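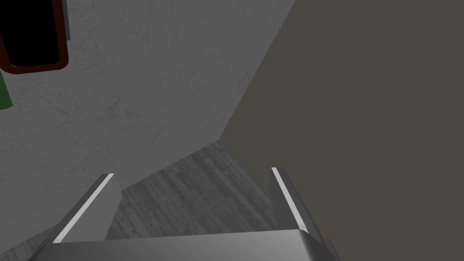 The Drollus open day ran on a Tuesday this year, and I took the early train to Lernmont for the simulation track. The hardware hall got most of the crowd. I spent the morning upstairs, where Liesbeth Dewulf was running the wrist view of a two-finger gripper in a rendered room: plank floor, marble-textured wall, flat shading.

Her subject was what a policy does when the wrist camera has little to work with. Large plain surfaces fill the view, and the only strong cues are edges and corners. Her group trains on 4,000 simulated episodes and holds back 1,000 for evaluation. The renderer is a fork of Prusby with shadows simplified. I asked about textures and was told they are drawn from a fixed pool of 33, assigned per surface at reset.

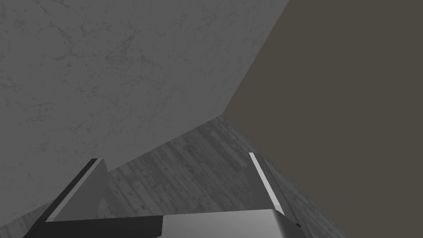 Bevan Tamihana took the second half and went through the control side. Actions are end-effector deltas, with the gripper command kept as a separate channel. He logs pose and finger width at every step, and replays any run that stalls near a wall. Contact checks use a coarse mesh for the fingers, and a finer one is planned for April.

Questions were mostly about transfer to real arms. Tamihana said they have no numbers yet and moved on, which I appreciated. Els Dijkstra asked whether depth would help in corners. Dewulf thought so, but the current setup is color only.

Slides are supposed to go up on the Drollus site. I'll add my notes on the reset code once I have compared them with ours.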